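The Ferry to Orham

Zinhle Engelbrecht had the house to herself until four, when the man from the auction room would come for the piano. She had sold everything else already. The beds went first, then the dresser, then the boxes of plates her mother had kept for visitors who never came in such numbers.

She sat on the back step with a cup of tea and the folder from the lawyer. The house had sold for less than her brother wanted. He had called twice from Stornby to say so. She told him both times that he was welcome to come and sell it himself, and he said he had the children that week.

In the folder was a letter she had not seen before. It was from her father, written in the year he worked the ferry, and it was addressed to a Mr. Mkhize at the boatyard. He was asking for his job back. He gave his reasons in order. He had not been drinking on the night of the fog. He had sounded the horn. The passenger who fell had been standing on the wrong side of the rail, and he had told her so before they left Orham. He owed 675 on the boat engine and would pay it from his wages.

The letter had never been sent. The envelope had a stamp on it and no postmark.
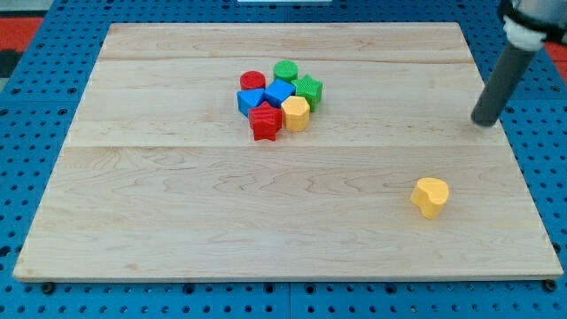
3 min read

She read it again. When she was small, the story in the house was that her father had left the ferry because of his back. He stayed home after that and fixed other people's clocks at the kitchen table. Her mother went out to work at the school in Beser and took the early bus, and for a long time Zinhle thought this was how all families did it.

She remembered the night of the fog, or she remembered being told to go back to bed. There had been two men in the hall with their hats on. Her mother had made them coffee and they had not drunk it.

At half past three she called her brother.

"Did you know about the woman on the ferry?" she asked.

He didn't say anything for a while. She could hear a television.

"She broke her hip," he said. "She lived. Mom paid her 2,000 so it wouldn't go to court."

"Where did Mom get 2,000?"

"From Grandpa. Why are you asking me this now?"

"He wrote to Mkhize. He asked to come back."

"What did Mkhize say?"

"He didn't mail it."

Her brother turned the television down. He asked her to read it to him, and she did, including the part about the engine. When she got to the end he asked her to hold on to it and not put it in with the lawyer's things. She said she would.

The man came early, with a boy to help him. They took the legs off the piano in the front room and wrapped them in blankets. The boy asked if she played. She said her father used to, a little, after supper.

When the truck had gone she locked the door and put the key through the slot. The last ferry left in twenty minutes. She walked down the hill with the folder in her bag and the letter in her coat pocket, and bought a ticket at the window.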